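What we're spending on grippers this year, and what got crossed out

3rd March

I said I'd write up the equipment budget once it was settled. It's settled as far as it's going to be, so this is the long version. If you only want the short version: two more hand-held grippers, a lot of spare pads, no arm until July at the earliest.

Some background for people who came in through the other posts. We are a small outfit working on snack and grocery packing, small items into open boxes, and for most of last year we were recording demonstrations by hand. Someone holds a gripper, picks things up, puts them in a box, and the recording goes off to training. The arm comes in later. Ottilie Leitner does the training side and I do the buying, which mostly means I keep a spreadsheet and argue with delivery dates.

The total we had to work with was 4,000. That had to cover new grippers, spares, objects to pick up, storage for the recordings and shipping on all of it. Anything left over could go toward an arm.

My first draft of the plan put 3,000 of that down as a deposit on a used arm from Lositier. I liked that plan for a good two weeks. The arm was a decent one, the seller answered emails, and the price was lower than anything else I had seen with that reach. Then I sat down and wrote out what we would need around it. A stand, for one. A controller license that was not included in the quote. A safety stop that wasn't included either. A second power supply, and freight both ways if it failed the inspection. Each of those lines was small by itself. Together they ate what remained of the budget and left nothing for the hand-held work, which is the part we know how to do.

So I asked Ottilie what she was short of. I expected her to say the arm. She said more recordings, with more kinds of packaging in them, and she wanted them before summer.

That changed the order of things. An arm sitting in a room with a thin set of recordings behind it is a shelf. Two more grippers in people's hands would give her something to work with by the end of the month.

The grippers we use have two parallel fingers with soft pads on the ends. The pads are the part that goes. I had put in one spare set per gripper, on the idea that pads are cheap and I could always reorder. Last year's reorder took long enough that we taped a pair together and kept going, and then Ottilie threw out the recordings from those days since the grip looked different on them. This year there are four sets per gripper in the plan. They come to less than the shipping on one late order. 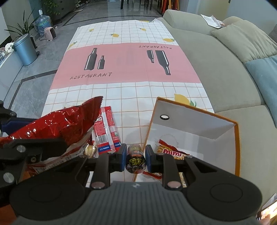
Debora Bassi read a draft of this and wrote back that I was still underpricing the objects. Her view is that anyone planning for this sort of work spends weeks comparing grippers and ten minutes on the things the gripper is going to hold, and that the second list decides whether the money was well spent. She would put a fifth of the budget there and wouldn't apologize for it.

I went back and forth on that. A fifth felt like a lot for snacks and candy. But she has a point about variety. Foil bags, stiff tubes and small wrapped sweets ask for different things from the fingers. A tube can be taken from the side. A foil bag has to be pinched somewhere it won't just fold, and the very small sweets are slow going for a new person, which means paid hours. If you buy one big carton of one product, you get very good recordings of one product.

We didn't go to a fifth. We did double what I had, and I changed how it is spent. The old line said "test objects, bulk." The new one is split by type of packaging: bags, tubes, boxes, small wrapped pieces. Each has its own amount and its own restock. Packets wear out as well. A bag that has been squeezed all day goes limp and gets creases a shop bag doesn't have, so some share of the money is simply for replacing what has been handled too much.

On to the grippers themselves. I had quotes from Plastulham and from Steiner. I won't print either price, as both were given for our quantity and you may get something else. The Plastulham one was cheaper per unit. The Steiner one came with the mounting parts and a charger in the box. When I added the mounting parts to the Plastulham quote the gap closed to 123, and the Steiner delivery date was earlier, so we went with Steiner. I would not call it a strong preference. If they had both been able to ship the same week I might have gone the other way.

Things I compared that turned out to matter when you are choosing:

Weight, measured with everything attached. The number on the product page is for the bare tool. People hold it for an hour at a time and the wrist notices.

How the pads come off. Some need a tool and some don't. With the kind that needs a tool, find out which tool, and buy two of them.

Whether the spare parts have their own part numbers. If the seller can only sell you "a finger assembly," you will be buying the whole finger every time a pad goes.

What the warranty says about dropping it. It will be dropped.

Things I compared that did not matter much: maximum grip force (we're nowhere near it), color, and the software that came bundled, which Ottilie removed the first afternoon.

Storage was the line I got most wrong last year. I budgeted for the recordings we planned to keep and forgot the ones we hadn't sorted yet. Unsorted recordings take the same room as good ones. This time there's one drive for raw material and one for what has been checked, and a small amount set aside for a third if sorting falls behind. It will fall behind.

Tables and rooms cost us nothing extra. I had a line in for a proper workbench and took it out. Ottilie would rather have ordinary tables with ordinary cloths on them, in ordinary rooms, and more than one of each. A bench would have given us a tidy set of recordings that all looked alike. I was glad to cross it off.

I did keep one line that a few people questioned, which is paid time for setup. Laying things out, putting them back, checking that a recording started and stopped where it should. In last year's budget that time was booked as nothing and then happened anyway, in the evenings. It is the third biggest item now, after the grippers and the hours of recording.

As for the arm, Lositier said they would hold the price for a while but not the unit itself, and that seems fair. I've also asked Londel whether they rent by the month. A rental would cost more over a year than buying used, but we don't need it for a year. We need it for long enough to see whether what was learned from the hand-held recordings carries over. I have no figure from them yet. When I do I'll put it in the comments under this post so the numbers stay in one place.

If you are planning something similar and want the spreadsheet, write to me and I'll send a copy with our prices taken out. The formulas on the second tab are ugly but they add up. The shipping column needs to be filled in by hand, and you should fill it in first.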